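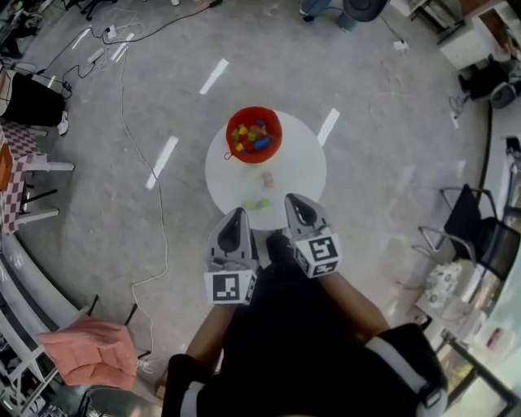 How to sort out a basket of toy blocks

Home | Play | Tidying | Makes | Contact

Last updated: 22 Sep 2024

Every house with small children in it seems to end up with a basket of blocks, and every basket ends up with half a biscuit and somebody's sock at the bottom. Ours came from a little shop in Tarkby and had a proper going-over in August, which took 58 minutes including a cup of tea, so please don't put it off as long as I did.

Start with a small table, if you have one. I do love a round one for this, as you can get at it from any side, and a white top shows up all the crumbs (sorry, but it does!). Put the basket towards the far side and keep the space nearest you clear for sorting.

Take out a few blocks at a time. Tipping the whole lot out is very satisfying for a moment, and then they're all over the carpet. Set them down by colour as you go, the greens side by side, the pinks in a spot of their own, and look each one over for splits and rough corners. Anything doubtful goes in a separate bowl to deal with later.

Once the basket is empty, turn it upside down over the bin and give it a good pat. Wipe the inside with a cloth wrung out in warm water and a drop of washing-up liquid, then leave it somewhere airy for 3 hours. If yours has a string or loop on the side, give that a gentle tug to check it's still firmly fixed.

Painted wooden blocks want only a barely damp cloth — never a soak, or they swell and the paint lifts. Plastic ones can have a bath in the sink. Dry everything on a towel, and turn the blocks over halfway through.

Put the big ones back first and the little ones on top, and stop before they start sliding off. I had 2 handfuls over and they've gone in a bag on the landing, to be swapped in when the others get dull.

Filed under: Toys & Playthings, Small Jobs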